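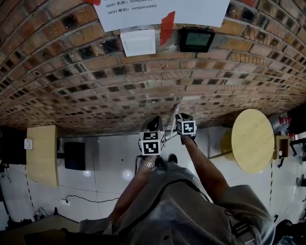

A sheet with the wifi details, taped to a curved brick wall above the switches.

Guest wifi at Walham: what changes for tenants

2025-07-24

Print this page
E-mail this page

Guest wifi in the Walham building moves to a new arrangement this month. Tenants asked for it in the May survey, where 158 replies came in and 144 of them put the wireless network among the things they most wanted fixed. The usual complaints were dropped calls on the upper floors and passwords that never seemed to change.

Until now each tenant has run its own guest network, often from whatever router the previous firm left behind. The result was a crowded signal and a long list of names on every visitor's phone. There will now be one guest network for the whole building, supplied by Zuvness, with a new password at the start of every month. Reception will have it on printed cards.

Staff networks are not affected. If your firm has its own contract you can keep it, but please turn off any guest network you no longer need. Old ones still take up room on the same channels.

A few points on passwords. Many offices put theirs up on the wall, and for a guest network that is fine — visitors need to find it. Do not do the same with the staff password, and do not use your company name followed by a few digits for either. If the same password opens the printer or the door system, change it now.

Kavurov, on the second floor, tried the new network first and reported one problem. Older card readers would not join it until the security setting was changed by hand. Yuan had the same trouble with a label printer. The instructions are in the tenant handbook under Networks, and the Zuvness help desk can go through them by phone on extension 421.

The guest network allows 3 devices per visitor. Anyone running an event who needs more should ask at least two working days ahead and say which room it is in. Large downloads will be slowed between nine and five.

There is no charge to tenants this year. The cost will be looked at again when the service charge is set, and firms will be written to before anything is added to their bills.

Questions should go to Tracey Parsons in the building office.

Print this page
E-mail this page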